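Nobuhle Lekota
5 November 2025

OK so a few people asked what I do all day now that I'm on the Misum project. Short thread, with complaints. 1/7
12 comments · 31 shares

I collect demonstrations. You hold a gripper in your hand, do a small chore with it, put everything back and do it again. Every run gets saved as one episode, and the model learns from the pile. 2/7
3 comments · 9 shares

We're at 1,088 episodes since I started. The target is 4,000 by the end of March. I do 80 on a good day, and a good day means my wrist is still speaking to me at lunch! 3/7
8 comments · 14 shares

Biggest lesson so far -- slow down. My first week I was zipping through everything like I was clearing dishes at my aunt's house, and Gukeso (our training setup) hated it. Jerky data in, jerky policy out. I redid two whole days of it. 4/7
5 comments · 11 shares

Second lesson: mess things up on purpose. If every run starts from the same spot, the model only knows that spot. So I shift stuff, turn it, swap hands, stand on the other side of the table. We threw out 4 batches in Rustcombe because they were too tidy (still a bit sore about that one). 5/7
6 comments · 17 shares

View from the gripper at work, for everyone who wanted to see it -- big gray shell, lots of ceiling lights, folks over by the white tables: 6/7
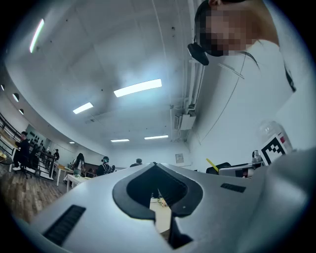

Gripper's-eye view of the room, wide lens and all.
22 comments · 40 shares

Next up is small stuff, the kind that rolls away the second you get near it. If you do this kind of collecting too, tell me how you keep your wrist happy. I've tried tape and I've tried whining. 7/7
19 comments · 6 shares

Contact · © 2025 Nobuhle Lekota · Back to top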